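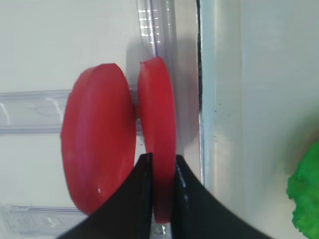
Words by Msimang

If your kitchen drawer looks anything like mine did in January, you've got a pile of lids with no tubs, a few tubs with no lids, and a rubber spatula wedged in so hard the whole thing won't open. I've lived in the same little unit in Gristside for years and only got around to fixing mine this summer, so I thought I'd write up how I went about it.

First up, pull everything out. I mean the lot - the takeaway containers, the birthday candles, the garlic press. Spread it over the bench or the kitchen table and give the empty drawer a proper wipe. Warm water with a squirt of dish soap does the job, and an old toothbrush gets into the corners (I found a fossilised pea in mine, lovely!). Leave the drawer open to dry while you sort.

Now match your lids. Put every tub on the table and try the lids one at a time, pressing all the way around the rim. Anything that pops up at one corner goes in the recycling pile, and don't let yourself keep it "just in case" like I did the first time. I finished up with 5 good tubs in the 500 mL size and a couple of big ones for soup, and we haven't run short yet.

Next, measure the inside of the drawer. Do the depth as well as the width, and check the height with the drawer closed, or you'll buy dividers that catch on the bench above. I used the spring-loaded Nosum ones, which push out against the sides and don't need any screws. Two of them gave me three sections and that was heaps. If yours slip, a strip of non-slip matting under each end sorts it out.

Stand the lids up on their edges in the narrow section, biggest at the back. It felt wrong to me at first, I'd always stacked them flat, but you can flick through them like records and grab the one you're after. The tubs nest in the wide section. Utensils go in the last one with the handles facing you, and anything you use less than once a month can go up in a high cupboard.

A word on labels. I tried the stick-on ones from Plumeck and they curled up after a few goes in the dishwasher, so these days I use a bit of masking tape and a marker, and only on things going in the freezer. Write the month and what's in it. Frozen bolognese and frozen chilli look exactly the same, ask me how I know.

The whole job took me 108 minutes by the oven timer, and that included a cuppa and a long argument with the spatula. Mine's due for another sort before the school holidays, and the cupboard with the baking trays is next on the list.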